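Butting two tables together for a cooking class: gap at the seam and corners that don't match

Posted by Farzana Jatoi in Workshop & Kitchen Setup

I run a small cooking class and need one long work surface from two white tables I already have. The large one has square corners. The smaller one has rounded corners and is not as deep. Pushed together, they leave a thin line between the tops and a step along the far side where the small table stops short. Two things I want to know. Can I close the seam well enough that flour and liquid don't go down it? And is it safe to put a lidded saucepan on the large table straight from the burner? I don't know what the tops are made of. There is no label underneath, only a part number, 1,459, stamped on one leg bracket.

Jawad Bukhari
Clamp them. Done.

Mudassar Cheema
Clamping is correct but it comes last. Level first. Put a straightedge across both tops at right angles to the seam and adjust the feet until it sits flat at the front, middle and back. If the feet don't adjust, shim under the legs of the lower table. A height difference you can barely see will still catch a cutting board.

Then align one long side only. With tables of different depth you can have the front flush or the back flush. Choose the side people stand on and leave the step on the other.

For the join I use two Clamberg under-table connector plates, one 20 cm in from each end of the seam. Check the thickness of the top before you choose screws. If you don't want to drill, use two bar clamps under the frames, provided the frames have something solid to grip.

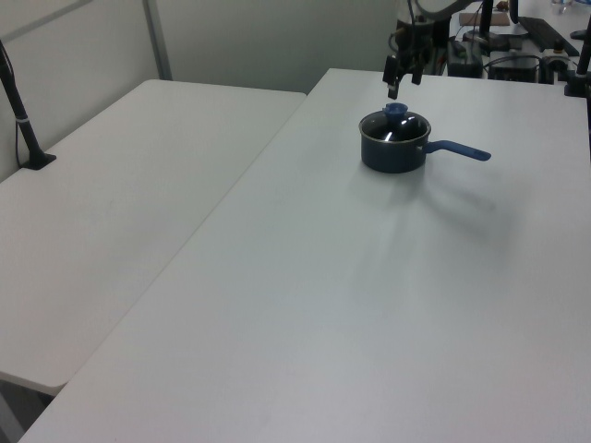
Two white tops pushed together, saucepan on the larger one.

The seam line itself won't disappear. Rounded corners also leave a small triangular opening at each end of the join, and clamping does nothing for that. For class use, lay a strip of wide, smooth, removable tape along the seam and replace it after each session. Do not use silicone if you ever want to separate the tables. It comes off the top but stays in the edge, and then it collects dirt.

On the saucepan: treat an unidentified white top as not heat-safe. Many coated tops mark or lift well under 200 °C, and the base of a pan that has been frying can be above that. Use a trivet with feet, at least 25 mm clear of the surface. A glass lid should go on the trivet or a folded towel as well, particularly if the rim is metal. Set long-handled pans back from the front, with the handle turned away from where people walk.

Yasir Ghumman
Agree with most of the above. I would skip the tape. It lifts at the ends when you wipe it down, and wet flour gets under it. A silicone mat laid across the join does the same job and goes in the sink. Mine is a Posside, cut down with scissors. It slides a little on a matte top, so put a damp cloth under it.

Farzana Jatoi
Feet adjusted, front edges lined up, clamps on. I will try the mat before drilling anything. Trivets ordered.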